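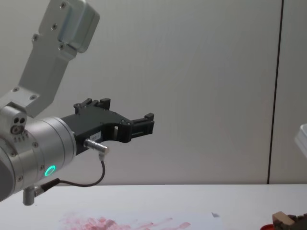

The bus to Drikthorpe left at six in the morning, and Aba Nartey was the only person waiting for it. She had her father's letters in a biscuit tin and the tin in a cloth bag. All night she had thought about what she would say to Kwesi Arthur, and now she could remember none of it.

He had bought the house from her father when she was a child. After that the two men did not speak, but they wrote. Her father kept every answer in the tin and never showed them to his family. In November he died, and she read them at the kitchen table in one evening. They were all about the pear tree.

"The pears were small this year," Kwesi Arthur wrote. Or: "A branch came down in the wind, I am sorry to tell you." 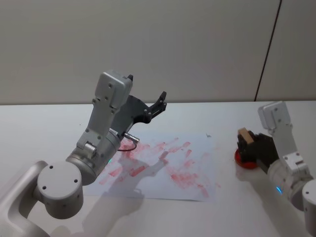

The road climbed through Orkham and then went down again to the river. At the bridge a woman got on with a sleeping boy and sat across from Aba. She asked if Aba had family in Drikthorpe.

"No," said Aba. Then she said, "There is a tree."

The woman nodded as if this was a normal thing to have.

It was raining when they arrived. The house was lower than she remembered, and the gate was painted green. An old man opened the door before she knocked. He looked at the bag, and then for a long time at her face.

"You have his forehead," he said.

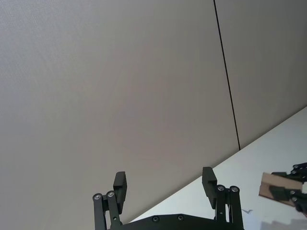

He did not ask her to sit down. He took his coat from the hook and went past her into the garden, slowly, holding the wall with one hand – and she followed him. The grass was long and made her shoes wet.

The tree was still there, leaning on a wooden post. Kwesi Arthur put his palm on the bark.

"I did not know how to write to him about the post," he said. "Would he be angry?"

Aba opened the tin and began to look for the last letter.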